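手持ちグリッパーでの教示、50回で足りるという話は本当ですか

Yurani Apaza
2022年11月23日
フタ付きの白い保存容器をつかんで棚に移す作業をロボットに覚えさせたいです。Midulixの販売担当は「手持ちグリッパーで50回見せれば十分」と言うのですが、正直信じていません。遠隔操作で教えたときは149回記録して、再生するとフタの縁で滑ってばかりでした。手持ちに替えれば回数が3分の1で済む、という根拠が分かりません。同じような作業で試した方いますか。

Nattawut Sombatkul
うちはHovotineの手持ち型で普通にできました。50回で大丈夫だと思います。心配しすぎでは。

Bouchra Tazi
上の方の「普通にできた」は、容器の位置を変えても成功したという意味でしょうか。置き場所を固定すれば少ない回数でも動きます。売る側の数字はたいていその条件です。

うちでは手持ちで76回取りましたが、使い物になったのは容器の向きを毎回変えた後半だけでした。前半は全部同じ角度から近づいていて、少し斜めに置くと指が角に当たって終わりです。手持ちのほうが遠隔操作より速く記録できるのは認めます。ただ、速く取れるのと少なくて済むのは別の話です。

それと、半透明や白い容器を白い机に置くのは条件として厳しいです。縁の位置が映像では分かりにくく、フタの照り返しもあります。

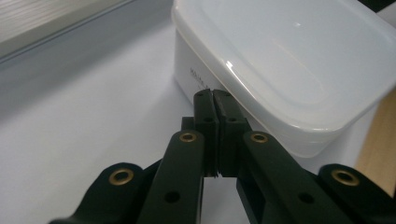
指を閉じたまま容器に寄せる動きも混ぜないほうがいいです。人は手元で位置を確かめるつもりで無意識にやりますが、記録には「閉じて近づく」手順として残ります。開いてから寄せる、と決めて最初から取り直したほうが早いかもしれません。

フタの縁で滑る件は、回数よりつかむ高さを疑っています。縁は本体より張り出しているので、そこを挟むと安定しません。本体の側面を挟む見本だけにして、遠隔操作のデータとは別に学習させて比べてください。契約するなら、位置を変えた成功率を担当者に目の前で出してもらってからで。

Yurani Apaza
ありがとうございます。担当者に条件を聞いたら「置き場所は2か所です」と返ってきました。契約は保留にします。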